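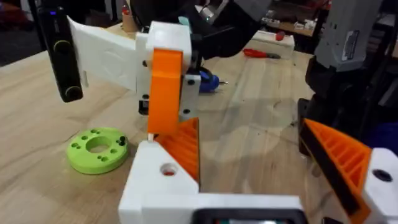
Test Operator, Gripper and Wrist Camera Comparison (fixed term)

Stefanou is looking for a test operator to join its manipulation bench at the Hundgate site. The position runs for 46 weeks and is full time, on site.

Background

The bench compares printed gripper fingers, wrist cameras and arm controllers on small assembly and hand-tool tasks. The current round, Wokilano, covers four finger designs and two controllers. Each combination is run through the same task list with two arms working over a shared table. Results go to the design group, which decides what is reprinted and retested. The previous round closed in September with 234 logged trials. The next will be larger.

Duties

Set up and reset the table between trials according to the written layout.
Teleoperate both arms through pick, hold, handover and fastening tasks.
Swap fingers and pads, check alignment and repeat the wrist camera calibration after every swap.
Record slips, dropped parts, finger contact between arms and controller faults in the Drandora log, using the existing fault codes.
Measure pad wear and finger deflection at the end of each shift.
Flag trials in which the wrist view was blocked at the moment of grasp. These are kept, but scored separately.

Required

Experience operating or maintaining robot arms, CNC machines or similar equipment.
Steady use of hand tools and calipers.
Ability to follow a test procedure without changing it midway – suggested changes are welcome between rounds.
Clear written notes in English.

Useful, not required

Printing and finishing parts in flexible filament.
Basic Python, enough to run a script and read an error message.
Familiarity with camera calibration.

Conditions

Shifts are daytime only. Sessions at the controls are limited to two hours, followed by bench work or logging. Training on both controllers takes place in the first weeks and is paid at the full rate. The work involves long periods of sitting and close attention to a screen.

How to apply

Send a resume and one page describing a test or repair you carried out, including what was measured and how. Cover letters are not needed. Applications close Fri 10 December. Shortlisted applicants will be asked to complete a practical session at the bench, with travel costs reimbursed.

Contact: Recruitment, Stefanou, Hundgate site | © Stefanou. All rights reserved. | Back to top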